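About Plestine Surface Care

14 shares | 3 comments

Plestine writes and tests bench-clearing methods for schools, print rooms and small workshops. Our subject is the pale work surface and what gets left on it: paper scraps, powder, ink and glue.

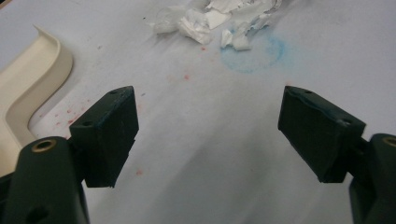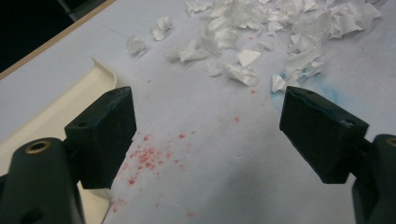
Pale work surface; torn white paper and light blue smudging in the second picture. Photos: Plestine

What we do

Clients send us a description of their work surfaces and the waste they produce. We return a written clearing method, a list of supplies and a time allowance for each bench. Most methods fit on one page.

Torn paper makes up the largest share of the work. Crumpled scraps lift easily by hand or with a soft brush. Flat scraps lie close to the surface and need a thin edge to start them. Our standard order is large pieces first, then small pieces, then any mark on the surface itself. Wiping is left to the end, as damp paper breaks up and sticks.

Coloured marks are treated separately. Powder is collected dry. Ink is blotted, then wiped toward the centre of the mark with a folded cloth. If the kind of mark is not known, the method starts with the dry step.

The test bench

Methods are tried at our Fistircombe site on a white bench under even light. White shows residue clearly but hides white paper, so each check includes a low look along the surface from both ends. A method is issued after 5 clean results in a row. The bench log now holds 338 entries, including failed runs.

Products

The Poltus brush is 300 mm wide and has soft fibres set in a single row. The Poltus tray is 700 mm long, with a flat lip that sits flush against the bench edge. Both are sold singly. Replacement fibres are stocked in grey only.

The Mousavi sheet is our printed record form. It has spaces for the surface, the waste type, the order of work and the result. Schools may copy it at no charge.

Site visits

The Fistircombe bench is open to clients by arrangement, mornings only. Bring a sample of the waste in a sealed bag, labelled with the surface it came from. Liquids are not accepted.

14 shares | 3 comments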